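Bench Tips for the Kitchen Task Table
Plillach student robotics club, compiled by Ama Ankrah

The kitchen task is scored on repeatability, so most of the work is in the table and very little in the code. These notes apply to the two-arm setup and were revised in November after the Lukton qualifier.

Surface. Use a matte covering in a plain mid-brown. Gloss reflects the ceiling lights and shifts the color threshold. Tape down a curled corner before calibrating.

Oven. Practice the reach with the oven unplugged. Keep the door handle clear of other objects, and check that the gripper cable has slack at full extension — a short loop pulls the wrist off target.
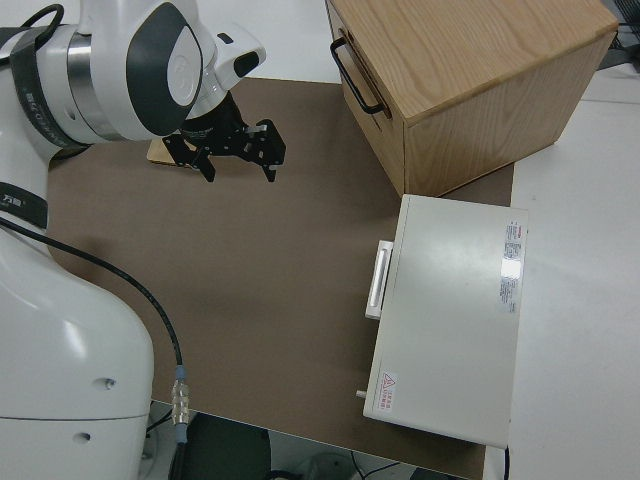
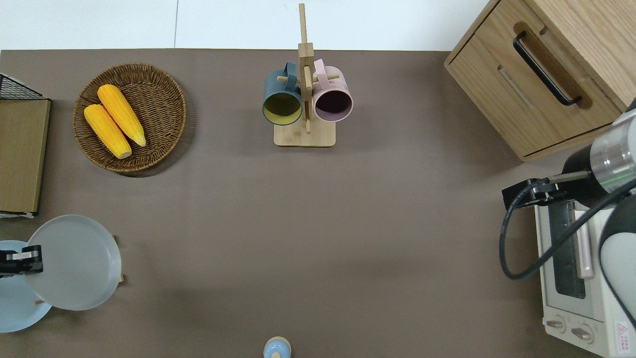
Basket, mug tree, plate and oven on the brown top.
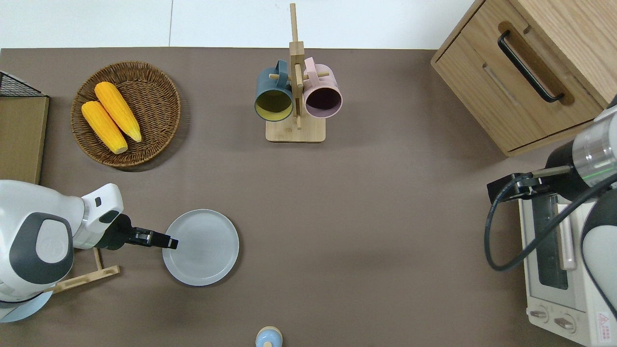

Mugs. Hang them with the openings toward the head camera. A handle seated at the very tip of a peg will slip during the lift, so push it back 5 mm. Wipe the pegs with a dry cloth; dish soap leaves a film.

Plates. Start with one plate lying flat, then move to the stand. The rim is the grasp point in both cases. Rubber fingertips from Grolletti wear smooth after 158 cycles on glazed plates and should be swapped in pairs.

Corn. The cobs roll if they touch only at the ends. Set them side by side in the basket and leave a finger's width at the rim.

Resets. Mark object positions with low-tack tape under the edge of each item. A full reset should take one person under 8 minutes. Log the run number on the Appiah sheet before anything is moved. The last entry was run 1219, and the next group continues from there.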